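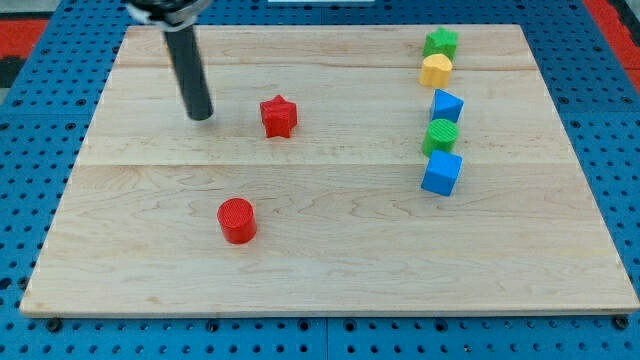 研究所の公開日では、ロボットについて何を見学できましたか。

棒状の手先をつけたアームで板の上のブロックを押して動かす実演と、その操作体験、それに動作の記録を学習に使う方法の説明を見学できました。所要時間は説明を含めて40分でした。

見学報告　トーンソープ研究所 公開日
情報工学科2年 ロボット基礎演習 第3班
見学日　2023年6月11日

1. 見学の目的

私たちの班は、演習の後半で「物を押して並べる」課題に取り組む予定である。3月に提出した計画書では、つかむ動作を前提にした装置を考えていたが、部品の費用が予算を超えたため、押す動作だけで済む方式に変更した。そこで、同じような方式を扱っているトーンソープ（Tornthorpe）研究所の公開日に参加し、装置の構成と操作のしかたを調べることにした。

事前に決めた調査項目は次のとおりである。
・手先の形と、板からの高さの決め方
・形の違うブロックを押したときの動き方
・操作者がアームを動かす方法
・失敗した動作の扱い

2. 実演の内容

実演はヌヴァトサイド棟1階の実験室で行われた。見学者は22人で、2組に分かれて入室した。私たちは後の組だった。

装置は、穴が格子状にあいた青い作業台に明るい色の木の板を置き、上からアームを下ろす構成である。ブロックは星形、円柱、三角柱、立方体などで、赤、青、緑、黄の色がついている。アームの先は細長い円柱の棒で、物をはさむ機構は使わない。担当の方の説明では、棒の先を板に触れない高さに保ち、ブロックの側面だけに当てるように動かすとのことだった。高さの調整は朝に一度行い、板を交換したときにもやり直すそうである。

最初の課題は「赤い星を左へ寄せる」というものだった。指示は日本語の短い文で読み上げられ、操作者がそれを聞いてアームを動かした。次に「赤い円柱を板の手前へ」という指示が出た。操作者によると、指示の文が短いほど解釈に幅が出るので、同じ指示でも人によって押し方が変わるという。
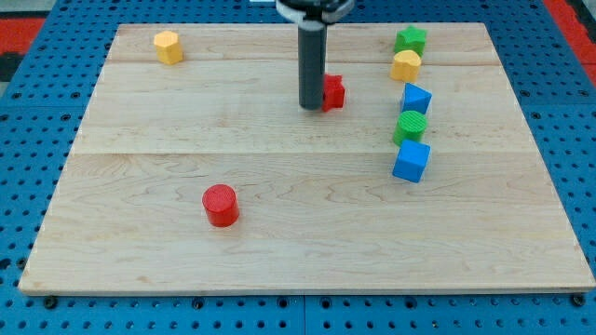 操作にはウーレット（Ouellet）と呼ばれる手元の入力装置を使う。レバーを倒した向きに棒の先が水平に動き、離すと止まる。高さは操作者からは変えられない。班員の一人が体験に参加し、立方体を右奥へ動かす課題を行った。面の中央を押したときはまっすぐ進んだが、角の近くを押すとすぐに回転し、向きを直すのに時間がかかった。

円柱はどこから押しても当たり方が同じに見えるが、中心を外すと横へ逃げる。星形はへこんだ部分に棒を当てると安定しやすいと教わった。ただし、へこみに入った棒を抜くときに星がずれることがあり、最後の位置合わせでは別の面を使うそうである。

3. 記録と学習についての説明

実演の後、隣の部屋でスライドによる説明があった。操作のたびにカメラ映像と手先の位置が記録され、ヴァクトン（Vakton）という自作のソフトで指示の文と対応づけられる。3月までに集めた記録は199件で、そのうち49件は途中でやめたものや、指示と違う結果になったものだった。これらは捨てずに印をつけて残している。学習には成功した記録だけを使い、残りは判定プログラムの確認に使うという説明だった。

質疑で、ブロックどうしが接しているときの扱いを質問した。一つだけを動かす指示の場合は、まず空いている側へ少し離してから押すことが多いが、手順としては決めておらず、操作者に任せているという回答だった。色を見分ける処理については、照明の影響で黄色の判定が乱れることがあり、窓のブラインドは閉めたままにしているそうだ。

4. 班の課題への反映

見学後の話し合いで、次の点を変更することにした。
・手先は平らな板をやめ、先の丸い棒にする。
・高さは固定とし、開始前に確認する欄を記録用紙に加える。
・最初の試験は立方体と円柱だけで行い、星形は後に回す。
・失敗した動作も保存し、理由を短く書く。

棒の太さについてはまだ意見が分かれている。細いほうがブロックの間に入れやすいが、私たちのアームは関節の遊びが大きく、先端が揺れるおそれがある。二種類を作って比べる予定である。

また、質問の時間が短く、アームの速度の上限を聞くことができなかった。この点は後日メールで問い合わせ、回答が届いたら最終報告書に加える。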